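Cutting it close: an afternoon with puzzle maker Fiona Moffat

Fiona Moffat has a rule for visitors. If you sit down, you have to put in at least one piece. I'd been at her place in Tosville for maybe a minute when she pushed a tray of sky toward me and went off to make coffee, and by the time she came back I had forgotten my first question and found two bits of cloud that fit. She was delighted. "See, now you're stuck here till dinner!"

She has been cutting jigsaw puzzles by hand for 6 years, one at a time, on a scroll saw she bought from the widow of a man who made clock cases. Before that she taught middle school math, and before that she was a kid in Skerby whose grandmother kept a puzzle going all winter on a board that slid under the couch.

"It was always there," she says. "You'd come in from the snow and lie on the rug and slide it out, and do a few, and slide it back. I thought every house had one. I went to a friend's house when I was seven or so and looked under their couch and there was nothing but a shoe."

The first puzzle she cut herself was terrible, and she still has it. It's a calendar picture of a lighthouse glued to plywood that was too thick, so every piece stands up like a little tooth. She had drawn all the lines on the front in pencil before cutting, which she now thinks is very funny. These days she draws nothing. She puts the blade to the edge and goes.

"People ask if I plan it and I say I plan it about as much as I plan a walk. I know which way I'm heading and I know I want to be home by dark. The knobs just come. Your hands get a kind of handwriting. I can tell one of mine from across the room, and I can tell if I had a cold that day."

Handwriting is the right word for it. Once you've done a corner of a Moffat puzzle you start to notice her habits: the long thin necks, the little hook she likes to leave where three pieces meet, the way she'll cut along the line between two colors so that you can't use the picture to help you. That last one is an old trick, and she gets a wonderful wicked look when she talks about it. If there's a red barn against a green field, a factory puzzle gives you plenty of pieces with some of each. Hers give you red ones and green ones, and good luck.

She also cuts shapes, though fewer than she used to. In the beginning every puzzle had a duck, a key, a teapot, whatever the customer asked for. Now she'll put in one or two and make you hunt. There is nearly always a dog, and the dog is nearly always Alby, a brown terrier mix who slept through the whole interview with his chin on my boot.

"He's in almost all of them. Sitting, mostly. He's hard to do running, the legs snap."

The big one, the one that got her a bit of attention, was the harbor at Skerby. It has 1389 pieces. She didn't set out to make that number and didn't know it until the buyer's kids counted them on the living room floor and wrote to tell her. The print came from a photograph her uncle took from the ferry, all gray water and gray roofs, and most people would call it a dull picture. She loved it for exactly that reason.

"There's so much in gray when you have to stare at it! You start out thinking it's all the same and after an hour you're going, no, no, that's a roof gray, that's a fish-shed gray. I had dreams about it. I'd do 90 minutes at the saw and then I had to stop, my eyes would be done, and I'd take the dog out and the whole street looked like it had been cut up."

Ninety minutes is still her limit for a sitting. After that the line starts to wander and she breaks blades. She goes through a lot of blades anyway. They're as thin as a hair and come in bundles twisted together with wire, and she buys hers from Tomić, a two-room hardware store over the bridge where they keep the size she likes behind the counter. I'd assumed she would want something fancy. She said no, she'd tried the fancy ones, and they cut beautifully right up until they pinged across the room.

We got onto the subject of tables, and I should warn anybody planning to visit that this is a subject you can get onto for quite a while. She has firm views. Felt is a menace, in her opinion, as the pieces drag and pick up fluff. Glass is cold on the wrists and shows you your own chin. Dark wood is handsome and useless after four in the afternoon. She likes plain white, matte if you can get it, and a lamp set low and off to one side so that each piece throws a small shadow.
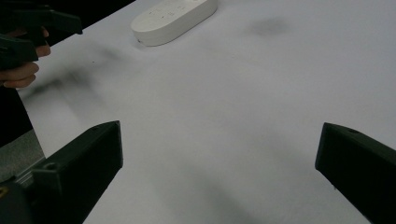

A white tabletop in low light.

"Everybody turns on the big ceiling light and then wonders why they can't see anything," she says. "It flattens it all out. You want it a little bit dim and you want it coming in sideways. My grandmother did hers by a floor lamp with a scorched shade and she could find a piece faster than anyone I ever met."

Then there's the question of whether you look at the box. Hers don't come with a picture at all, which is the old way with wooden puzzles, and I asked if customers ever complained. They do, it seems, for the first evening. After that they write her letters. She keeps the letters in a cookie tin and read me parts of several. One was from a man who had been sure for a week that he was building a cathedral and found out it was a bowl of pears. Another was from two sisters who hadn't had much to say to each other for a good long time and had been given the puzzle as a joint present, with both names on the tag.

"They did it over the phone to start with," she says. "One had it at her place and she'd describe the pieces to the other one. Can you imagine? 'It's sort of a foot with a bump.' And then the other sister got so fed up she drove over."

She laughed telling me this, and then had to go and look for a tissue.

I asked about the sorting, as I am a sorter myself and was hoping to be told I'm right. She was kind about it. Edges first is fine, she says, but her edges will fool you: she likes to cut a straight side into a piece from the middle, and to split the corners so there's no tidy square one to start from. What she does instead is turn everything face up, push it all out to the rim of the table, and leave the middle clear. Then she waits until two things look related. She doesn't hurry it. Some nights she puts in four pieces and goes to bed perfectly happy.

She tests every puzzle before it goes out, and this surprised me more than anything else I heard. Start to finish, each one. The saw knows where all the pieces go, she says, but her head doesn't hold on to it, so after a month in the cupboard it's as new to her as it will be to the customer. That's also how she finds the ones with a loose fit, where a knob has been cut too slim. She fixes those with a brush of thinned glue and a night under a stack of encyclopedias.

Has she ever lost a piece? She put down her cup for that one.

"Twice. One was in the vacuum. The other one I cut again from scratch, painted it to match, the whole thing, and it took me two days, and then in June I had the car cleaned and there it was down the side of the seat. It had been to Skerby and back I don't know how many times. So that puzzle has a spare. They've got it in a frame next to the front door."

There's a waiting list, and she won't take on help to shorten it, although a couple of people have offered. She has started teaching, though, one student at a time, in the mornings. The current one is a retired bus driver with enormous hands who cuts the smallest, neatest pieces she has ever seen. She showed me a handful of his and they really are lovely, like something you'd find in a watch.

She's at work now on a picture of a plowed field under snow. I told her it sounded impossible and she beamed at me. The print is already glued down and drying, and she plans to begin in the bottom left, where there's a fence post.

I stayed until a little after six. Between us we finished most of the sky, apart from a gap near the top where I'd been forcing in a piece that belonged to a duck.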